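Tag der offenen Tür bei Litness — kurzer Bericht

So, gerade zurück, schnell runtergetippt, bevor ich alles wieder vergesse. Im Juli macht Litness einmal die Hallen auf, Thema diesmal Elektromaterial: Steckdosen, Leisten, Gehäuse, Kleinverteiler. Anfahrt mit dem Bus 112, Haltestelle direkt vorm Tor. Parkplatz war schon um elf voll, also gut so.

Am Eingang Besucherausweis, meiner hatte die Nummer 2155. Ob wirklich so viele da waren? Glaube ich nicht, die fangen wohl nicht bei eins an. Dann Überschuhe, dann warten. Gruppe mit 11 Leuten, meist Elektriker, dazu zwei Berufschüler und ein Ehepaar, das eigentlich nur den Neubau sehen wollte.

Erste Station Spritzguss. Laut, warm, riecht nach Kunststoff. Durfte man nur hinter der gelben Linie gucken. Die Gehäuse fallen hinten raus, werden abgekühlt und gehen in Gitterboxen weiter. Interessant fand ich die Ausschusskiste — Deckel mit Schlieren, Rahmen mit Grat, alles wird gemahlen und kommt zum Teil wieder rein. Auf Nachfrage: nur bei den grauen Teilen, die klaren Deckel immer aus frischem Material.

Zweite Station Lager. Hochregal, angeblich 2994 Stellplätze, mehr gibts dazu nicht zu sagen. Zugig.

Dann der Raum, wegen dem sich die Fahrt gelohnt hat: Muster und Montage. Grauer Boden, weiße Tische mit runden Ecken, Material liegt offen da. Keine Vitrinen, kein Messekram. An unserem Tisch ging es um die Aufputzkästen mit Klappdeckel. Vorne am Kasten eine Reihe runder Ausbrechöffnungen, also Kabel rein, wo man sie braucht. Hatte ich zuhause ganz ähnlich im Keller, nur mit Schraubdeckel, und den verflucht man jedes Mal.
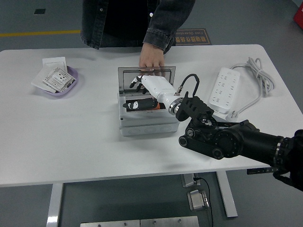
Kasten mit offenem Klarsichtdeckel, links die Wandsteckdosen in der Schale, rechts eine Steckdosenleiste.

Der Deckel hat einen dunkelgrauen Rahmen, der Rest ist durchsichtig. Gefällt mir, man sieht ohne Aufmachen, was drin ist. Steckdosenleiste hätte ich am liebsten gleich mitgenommen, meine in der Werkstatt wackelt seit dem Winter. Verkauf gab es aber keinen, nur Bestellzettel.

Gefragt wurde viel nach Dichtungen und ob man die Deckel einzeln nachkaufen kann. Kann man, Bestellnummer steht im Katalog hinten. Ein Elektriker aus der Gruppe schwört auf die Kästen von Woson, der nächste auf Makris, das ging dann eine Weile hin und her. Die Führung hat das ganz gelassen genommen und weiter aufs Material gezeigt.

Zum Schluss Kantine. Kartoffelsalat gut, Kaffee dünn, Schlange lang. Daneben noch ein kleiner Stand zum Projekt Prusura, Rücknahme von alten Leisten und Schaltern. Wollte ich mir ansehen, war aber schon halb abgebaut. Faltblatt eingesteckt, lese ich später.

Fazit in Kurzform: früh kommen, mit dem Bus, feste Schuhe. Spritzguss kann man mitnehmen, Lager auslassen, bei den Mustern Zeit lassen — wir hatten da knapp eine halbe Stunde und es war zu wenig. Nächstes Jahr soll auch der Prüfraum aufmachen, heist es. Anmeldung dann wieder über die Seite von Litness.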